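Ulside Community Help
Home > Halls and Shared Spaces > Displays and Notices

Fixing cut-out letters to a fabric backdrop without damage

Asked by Mahnaz Kermani
Status: Answered
3 replies

I am responsible for the display wall in the main room of the Clildale community hall. The wall is painted plaster, and under the terms of our hire agreement we may not apply tape or adhesive to it. We therefore intend to hang a length of dark fabric and attach the lettering to the fabric. The lettering is cut from card and must be changed for each event, so the same cloth will be used repeatedly.

At our last open day the letters were attached with double-sided tape. Several fell before noon, and the tape left a residue on the cloth that did not come out in the wash. The cloth also sagged in the middle, and the lower row of words was visibly lower at the center than at the ends.

I would be grateful for advice on three points: the type of fabric to purchase, the method of attaching the letters, and the means of keeping the cloth level. The space available is 100 inches wide. The wall has a wooden picture rail, and the agreement does permit pins in the rail.

Reply 1
Yoga Siregar, Clildale
Marked as accepted by the asker

The following is the procedure used at the Trernov branch library, where I prepared displays for several years.

Fabric. Purchase a heavy cloth with a brushed surface. Thin polyester shows every crease and pulls out of shape at each pin. The cloth should be wider than the space to be covered so that the side edges may be folded back. Iron it on the reverse side on the day before use, and store it on a roll.

Attachment. Use hook-and-loop dots, with the hook half on the back of each letter. On brushed cloth the hook half will generally grip without the loop half, and no adhesive touches the fabric. Test a small piece first, as some cloths are brushed too lightly for this. Small letters require two dots. Large letters require one at each corner and one in the middle. Letters on thin card will curl in a heated room and should be backed with a second layer.

Hanging. Pin the center of the top edge first, then the two ends, and then work inward from both sides. Pins should be no more than a hand's width apart. The sag described in the question is usually the result of pinning from one end to the other. A wooden batten slipped into a hem at the bottom will also assist.

Spacing. Lay out the words on the floor before the cloth is hung. Measure the total width of each row, mark the midpoint with tailor's chalk, and place the middle letter first.

Reply 2
Butt Hall Bookings

Please check with your booking office before using pins. Our own agreement permits them only in the rail and not in the plaster, and a charge is made for holes.

Reply 3
Guest

We used safety pins from behind and it was fine. Takes a long time though. Spray glue is not recommended.

Comment from Mahnaz Kermani
Thank you. The dots held on a test piece left up from Monday until the end of the week. I have ordered the heavier cloth and will ask the booking office about the rail.

Was this page helpful? 78 readers answered yes.

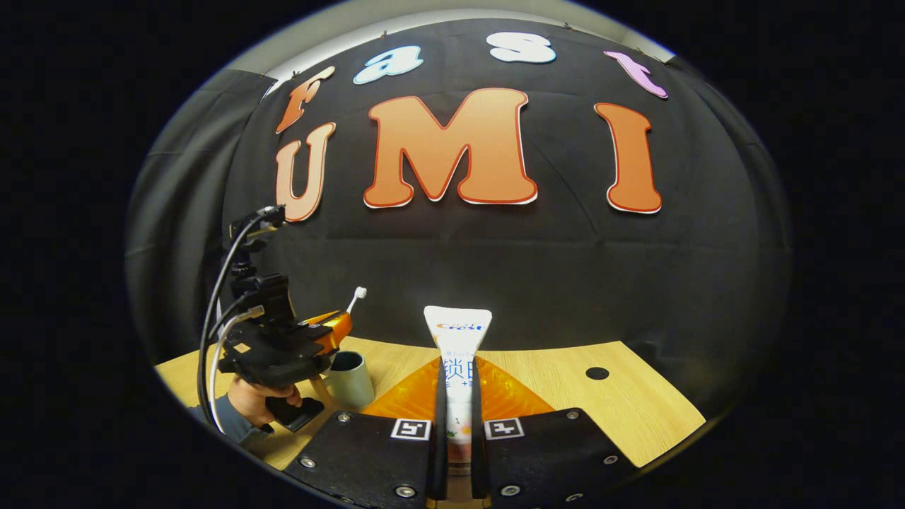
Colored cut-out letters in two rows on a black fabric backdrop, pinned along the top edge.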